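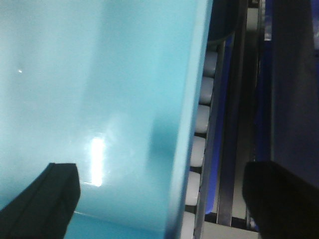 Blue plastic, bright light on it.

Scrap the split. Please. Before another season gets chewed up by it.

For anyone who missed how we got here, the county league breaks in two after 22 games. Top half plays for the title, bottom half plays to stay up, points carry over, goal difference carries over, and the fixtures you thought you had in April vanish and get replaced by other ones. It was sold to us as more drama. More games that matter. What we got was Rultoldale away twice in 29 days and Vultport not visiting us at all.

I've been going to non-league football long enough to be suspicious of any idea that needs a diagram. A league is simple. Everyone plays everyone, home and away. Add it up. Best team wins it, worst teams go down, and the ones in the middle get to moan about the pitch. That's the deal. It's a good deal.
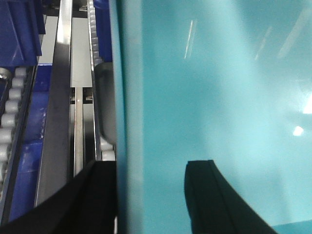 By our non-league columnist
Opinion | Football

Take Marar. Finished the first phase in the bottom half on goal difference, one goal, and then went on the best run of anybody in the division. Ended with 66 points. More than two of the clubs above the line. And where did they finish? Top of the bottom. Seventh, officialy. You can't climb out once the line is drawn, so a side that was flying by March had nothing to fly toward. Their crowd knew it too. I was at the last home game and you could hear the kettle in the tea hut.

Now the other lot. Brendico scraped into the top half, lost their striker to injury the week after, and spent the spring getting hammered by full-strength title chasers. No relegation to worry about, no chance of winning anything. Three points from the whole second phase. Their manager started giving the under-18s a run-out, and fair enough, I'd have done the same. But one of the title contenders got the kids and the other got the first team. Tell me that's a fair race.

The people who like the split say the old way had dead games as well. It did. Course it did. Every league does. A mid-table game at the end of April between two sides with nothing on it has been a feature of football forever and sometimes it finishes 5-4 because the defenders have mentally gone on vacation. I don't mind those games. I mind a format that manufactures them and prints them on a fixture list nobody can plan around.

Because that's the bit that really hurts. Planning. Clubs at this level live on the bar and the gate. You want your derby on a holiday weekend, you want the sponsor's table booked, you want the coach hired early while it's cheap. With the split, the last stretch of the season comes out about 3 weeks before it starts. Coach firms have gone by then. So has half the squad – these are lads who work weekends and swap shifts months ahead. We went to Rultoldale with twelve players, and one of them was the goalkeeping coach.

And derbies. Vultport is the only away end that ever fills up on our ground. It's the game people come back from college for. Lost it, because they went up top and we went down below, and the one fixture between us had already been played at their place in October. In the rain. We lost that as well but never mind.

What would I do instead? Easy. Back to 14 clubs, 26 games, everybody twice. If the league wants its drama then have a play-off at the end for the second promotion spot, second down to fifth, one leg, higher side at home. Big gates, one off, done in a week. It works at other levels, nobody needs it explaining, and Marar would of been in it with a real shout.

There's a vote at the summer meeting in June. Clubs get one each. I've heard at least 5 are against keeping it and a few more are sitting on the fence waiting to see which way the rest go. Don't sit on the fence. Ask your own supporters, ask whoever does your fixtures, ask the bloke trying to hire a coach at short notice.

Then vote it out, and give us Vultport at home on a holiday weekend.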